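Posting purchase invoices in a nightly batch

Posting supplier invoices one by one is fine at 2 a day. At the Gurham site we were getting closer to 50, so we moved the job to a batch run in Bisura. The steps are the same for any journal that has a batch tab.

Before you start, check that your user has the batch role. Without it the tab is greyed out and there is no message to tell you why.

1. Go to Accounts payable > Invoices > Pending invoices and open the posting form.
2. Click Select and add a filter on status. We only take invoices marked Matched.
3. Leave the date field blank. If you type a date, it is saved with the job and every later run will use it.
4. Open the batch tab, switch batch processing on and pick a group. Ours is called CANDINE, after the legal entity.

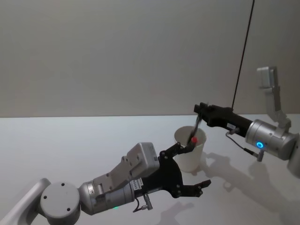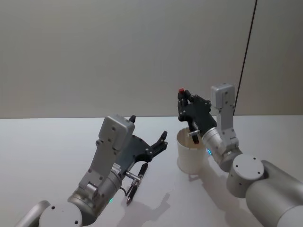

Robot arms over a white table

5. Click Recurrence and set the start time to 23:00, with no end date.
6. Click OK. The job now shows under Batch jobs with the status Waiting.

The next morning, open the job history. A status of Ended only means that the job ran. Individual invoices can still have failed, so open the log as well — the errors are listed by voucher. On our first run 69 invoices posted and 2 stopped on a closed period. Attila Kozma reopened the period and they went through the following night.

If you need to change the filter later, set the job to Withheld first, edit it, then set it back to Waiting. Csaba Orbán also suggests adding an email alert for the Error status, under Alerts on the same form.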